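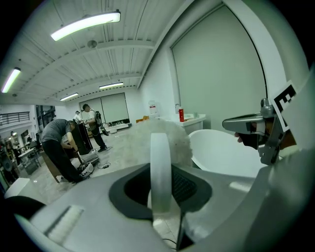
Oona Peltonen has been up since four and wants to get the interview done before the second batch comes out of the oven. So we talk standing up. Kitchen at the back of the shop in Mevham, radio on, phone going every few minutes.

She bakes rye. Mostly rye, some cardamom buns, a potato flatbread when she has the potatoes. Her grandfather's starter, or a descendant of it. "People ask how old it is and I say I don't know. My mother killed it once, in the eighties, and got some back from a neighbor. So is that the same one? You tell me."

The neighbor was Eino Pesonen, still alive, still baking, and apparently still bringing it up at every family party.

She started with a market stall and 50 loaves. Sold 11, gave the rest away. "I cried in the van. Then I ate a loaf in the van." The stall turned into the shop after Blair Dunbar, who had the lease on the old Miettinen shoe store, let her have the front room cheap for a winter. That was the plan anyway, one winter.

Now it's 590 loaves in a normal week. More in December. I ask if she wants to get bigger and she makes a face.

"A guy came in from a grocery chain and asked could I do 1000. I said a week? He said a day. I laughed, which was rude. But where would I put them?"

What about staff? Two, both part time. Shakuntala Jaiswal does the early shift and has more or less taken over the buns. "Hers are better then mine. I used to mind." Hired her after she sent back a loaf, politely, with a note about the salt. She was right about the salt.

Timer goes. Loaves out. We pick up again ten minutes later, by the sink.

Flour is the sore subject. Her mill closed last April and the new stuff soaks up water differently, so she had to redo every recipe. Took her most of the summer. "I threw away so much bread. I was feeding it to somebody's pigs." She won't say which mill she uses now. Says the last time she told a reporter, they ran out.

I ask for advice for people baking rye at home. She's drying her hands and thinks about it.

"Stop cutting it warm. Wait until the next day. I know it smells good. It's going to be glue in the middle and then you'll write to me and say my recipe is bad." She gets those emails. Answers them too, late at night, usualy in one line.

And holidays? Last one was 60 hours in Pusport, and she spent part of it in other people's bakeries. One of them had a caraway loaf she's been trying to copy ever since.

"Not there yet. Too sour. Try it, take one, tell me what you think."

I took one. Bit sour, yes. Gone by dinner.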